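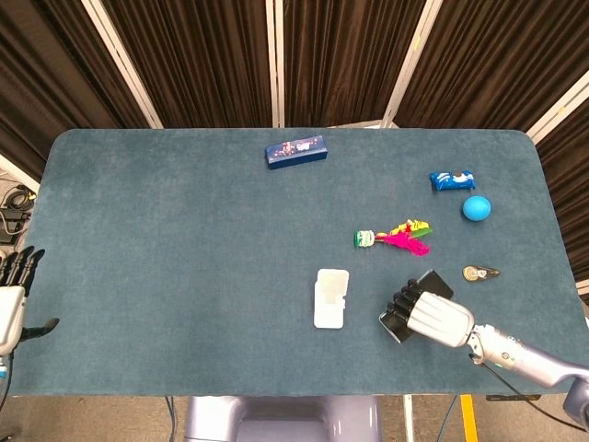

I gave up on the big weekly shop in February and I've been trying to work out ever since why I feel so pleased with myself about it. It isn't saving me any money, or if it is I haven't noticed. It certainly isn't saving me time. But I'm now one of those people who walks to the corner shop most evenings with a cloth bag and buys what I fancy for tea, and I'd like to make the case for it, if you'll let me go on a bit.

The old way went like this. Once a week I drove out to the big supermarket on the Tillden road, spent the best part of a morning pushing a trolley with a bad wheel, and came home with enough food for a siege. Half of it was sensible. The other half was bought by a version of me who was going to make soup. I have bought a great many leeks on behalf of that woman and she has never once turned up to cook them.

Then the car failed its MOT and I couldn't face paying for it straight away, so I started using the shop at the end of our road. It's run by Bienvenido Umali, who took it over from his uncle, and I'd lived 388 steps from it (my phone told me, I don't go round counting) for years while going in perhaps twice a month for milk. I thought of it as the emergency shop. Stamps, batteries, a birthday card when you've forgotten.

Well, you can eat very decently out of an emergency shop. There's a shelf of tins, a fridge with cheese and bacon and those little pots of olives, and a crate of whatever veg came in that morning. When the veg is onions and a cabbage, you have onions and a cabbage. I'd forgotten how restful it is to be given two things to choose from. In the supermarket I used to stand in front of the yoghurts like someone trying to read a departure board.

My friend Safta Dinu thinks I've lost my mind. She has three teenagers and a freezer the size of a wardrobe, and she pointed out, quite fairly, that if she bought food one evening at a time she'd never be out of the shop. She also says it's all right for people who finish work at five and live near a nice one. I've no answer to that, she's right! Plenty of streets haven't got a shop at all, or they've got one that sells vapes and a single grey banana. And a small shop does charge more for washing powder, there's no getting round it. I still get mine when somebody gives me a lift.

What I'd say back to her is that we talk about shopping as though price were the whole of it, and the price on the shelf was never what I paid. I paid it, and then I paid for the petrol, and then I paid for the two bags of salad that turned to liquid at the back of the fridge, and then I paid again for a takeaway because after all that effort I couldn't bear to look at any of it. If you'd asked me I'd have told you I was being careful.

Also, and I didn't expect this to matter, I know people now. I know the man with the whippet, who buys 500 grams of mince every time I see him and won't be drawn on what he does with it. I know the lad from number 22 is doing his driving test again. The woman who used to run Ferreira, the shoe mender's, comes in around teatime and stands by the till for a chat, and so do I, and some nights there's a proper little queue of us with nothing left to buy. Bienvenido carries on serving round us. I've lived on that road a long time and I learnt more names on it this spring than in all the years before.

I'm wary of getting soppy about this. People love to write about the village shop as if everyone in it were kind, and I grew up near one where they absolutely weren't; the owner told my mother what she thought of our tea. You do give something up. At the supermarket I could buy a family trifle and no one on earth would care, and now if I buy a family trifle it's going to be remarked on. I bought two packets of biscuits last week and told the whippet man I had visitors coming. I did not have visitors coming.

Even so, I'd sooner be noticed. My aunt lived alone at the end and it was the newsagent who rang round when she hadn't been in for her paper. No delivery slot would have done that for her. I don't think you should have to be old before it counts for something.

The car's fixed now, as it happens. It's sitting outside and I could drive to Tillden tomorrow morning and fill the boot. I keep thinking I ought to, we're low on washing powder. But there were leeks in the crate yesterday, two of them, so I bought those and made the soup.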